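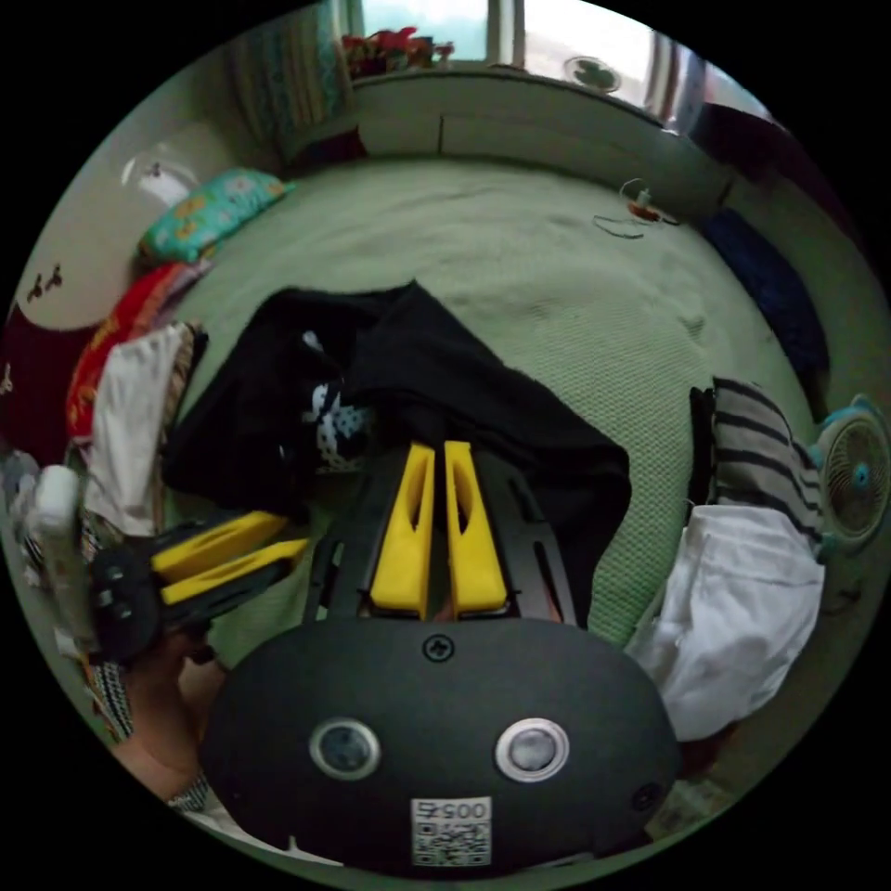 December 24, 2025. Folding notes, continued from the October pages. The question is still whether a machine can take over the last part of laundry, from heap to stack, and my answer is still no for anything dark and crumpled. A black garment on a pale green bedspread is the easy version of the problem as far as finding the outline goes. Finding a hem or a shoulder inside the outline is another matter. The white print helps when it faces up, but only part of it shows in a heap, and the planner (Clastoma, current build) treats a partial print as a garment edge more often than I would like. Two slotted yellow fingers per side close well on a single layer. On a bunched one they take whatever is there.

Bench numbers, crumpled start, Clastoma driving both arms: 23 attempts, 16 with a usable first grasp, 7 finished folds. Mean time for the finished ones was 85 seconds. Hertta Peltonen folds the same shirt in well under that and does not look at it. Most of the loss is between grasp and spread: the second hand arrives late, the cloth swings, and the corner estimate is stale by the time it closes.

Towels and other rectangles are fine. I would leave the Groder cell running on those unattended. Mixed heaps, no.

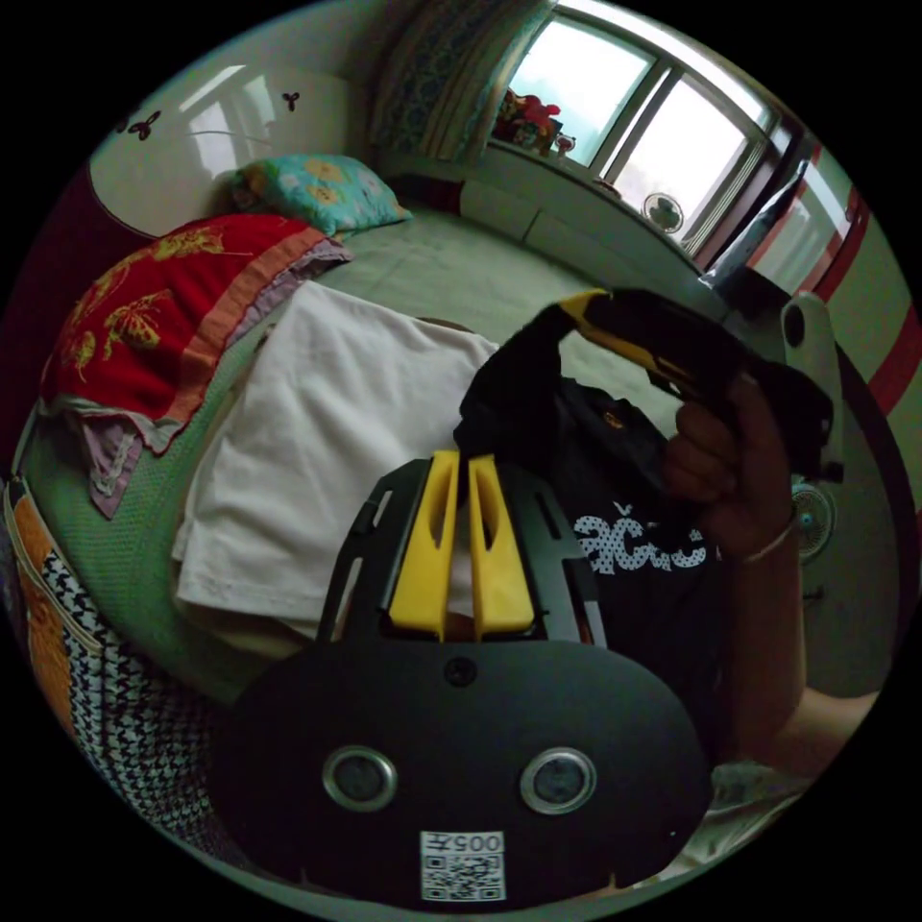
Bedroom, two grippers. Folded white cloth on the bed, red patterned blanket to its left.

Soft bedding is harder than the bench in one respect — the surface gives, so a fingertip pressed down to get under a hem takes the sheet with it. Hosseinzadeh's contact threshold was tuned on a hard table and needs redoing for this. I have not touched it yet.

To do: split the failure log by first grasp and second grasp. Ask Plirnari for the softer pads. Rerun dark garments print side down.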